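Home | Handouts | Kit booking | Marks | Back to top

Practical Robotics, handout 8: the folding task

You have done pick and place. You have put a block in a cup and been pleased with yourselves, and quite right too. A block stays the shape it was when you looked at it. A T-shirt has other ideas, and for the rest of term you'll be working with T-shirts.

The task is easily put. Take one garment from the bin, spread it on the table, fold it into a packet and add it to the stack. Both arms may be used. Hands may not, once the run has started, and that includes "just straightening it a bit".

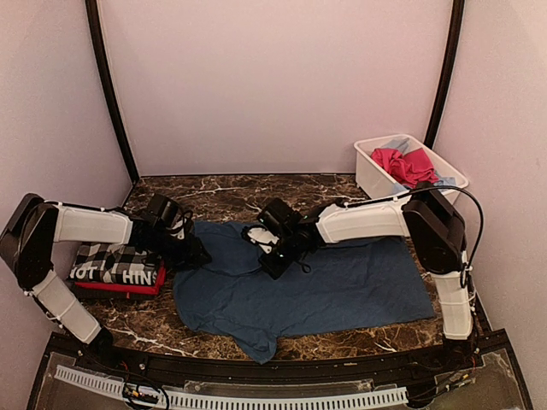 Get the cloth flat before you try anything clever. Most groups lose their marks in the flattening and then blame the fold. Pull outwards with both grippers at once, slowly, and stop before the shirt starts travelling across the table. Sleeves go in first. If a sleeve is crumpled underneath, go back and fetch it, as it won't improve with time.

Last year's group Onden wrote 157 lines of code to find a collar. Group Fillero looked for the hem, which is long and fairly straight, and went to lunch. Read both reports (they're in the shared folder) and draw your own conclusions about collars.

On the second fold, keep the grippers level and let go low down. Dropping cloth from a height gives you what Jianhua Peng calls "a scone", and he marks it as one.
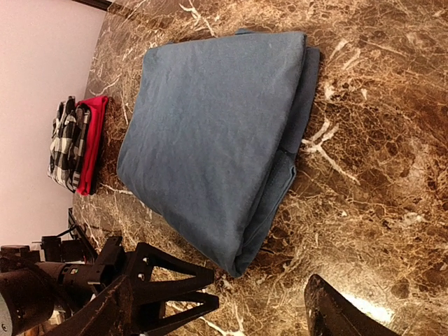
Back the fingers off fully before you lift the arms. A packet that was perfectly good can be undone by one fingertip leaving in a hurry.

Marking is out of 17. You lose 2 for each layer poking out by more than a thumb's width, and the thumb is Jianhua's. Neatness of the stack counts too. Speed doesn't, whatever group Grornby tells you.

For Tuesday:
- watch your wrist camera footage all the way through, including the dull parts
- write down where the first bad grasp happened and what you did next
- bring a garment of your own, plain if possible, clean in all cases

Group Xiong still has the spare gripper pads. Please give them back.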